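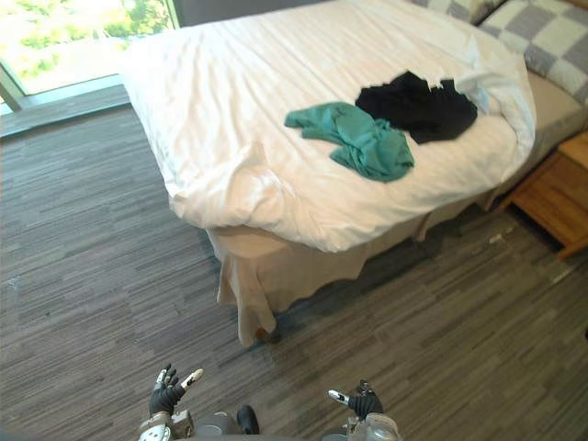
A white duvet with two items left on top.

Readers who follow this blog for its notes on windows and glazing will know that external shading has been a recurring subject. Over the past year we have received a steady number of letters asking which product we would fit to a bedroom that faces east, and whether the motorized options justify their price. The present post sets out our findings on the Flumeo exterior roller shade, which has been in place on an upstairs window since last July.

The window in question measures 64 inches across. It is a fixed unit with a narrow opening section on one side, and it receives direct sun from early morning until shortly before lunch. An interior blind had been used there for many years. It darkened the room adequately but did little for the temperature, as the heat had already passed through the glass by the time it reached the fabric. Exterior shading intercepts the sun before it arrives at the pane, and for this reason we have long preferred it wherever the wall construction allows.

Three products were considered. The Arari is a well-made folding-arm awning, and we have recommended it for ground-floor rooms and patios. It was ruled out because the arms would have projected over a neighboring path. The Plosia is a slatted shutter that slides on a rail. It has a handsome finish, but it requires clear wall space equal to the width of the window, and a downspout stood in the way. The Flumeo travels vertically in two side channels and needs only a shallow housing above the opening.

The total cost, including the electrical work and a permit for the scaffold tower, came to $2,845. This was higher than the first estimate. The difference is explained by the lintel, which was found to be softer than expected behind the siding and had to be packed out before the housing could be fixed. Owners of older houses should ask the installer to check this before a price is agreed upon. Our own installer did so only after prompting.

Fitting took most of a day. The side channels must be perfectly parallel, and the crew removed and reset the left channel twice. We would encourage anyone supervising such work to allow them the time. A shade that runs in channels even slightly out of true will wear along one edge of the fabric, and replacement fabric is not covered under the standard terms.

In daily use the shade has performed well. It descends slowly and with a low hum that can be heard in the room but not in the hallway. The mesh admits enough light to read by during the day and preserves a muted view of the garden. It does not provide full darkness, and persons who sleep late in summer will wish to keep a lined curtain as well. We have kept ours.

We recorded the bedroom temperature at noon on a number of clear days, with the shade raised and lowered by turns. The log ran to 20 entries. The room was consistently more comfortable with the shade down, and the afternoon no longer begins with a fan carried up the stairs. Conditions outdoors varied too much for the figures to be published as a proper comparison, and we have therefore chosen not to do so.

Two matters deserve criticism. The first is the wind sensor, which is set at the factory to raise the shade at 19 miles per hour. On an exposed wall this setting proved too cautious, and on breezy mornings the shade rose at the very hour it was most needed. The threshold can be changed within the limits given in the manual, but the procedure requires holding two buttons on the motor head, and the motor head is outside and above the window. The second is the wall control. Its labels are printed in pale gray on white and are difficult to read in the evening. We replaced it with a plain rocker switch from Zürcher, which was compatible once the correct backplate had been ordered.

Maintenance has been modest. The channels were brushed out in the fall and again in the spring, and the mesh was rinsed with a garden hose and left lowered to dry. No lubricant was applied, in accordance with the instructions. A small amount of pollen remains in the bottom bar and has resisted two attempts at removal.

A second shade has been ordered for the landing window, which is smaller and has a sound lintel. Installation is expected in July. Correspondence on the subject of side channels in brick openings has been received and will be answered in a separate post.

Posted 11 June 2026 under Windows and Shading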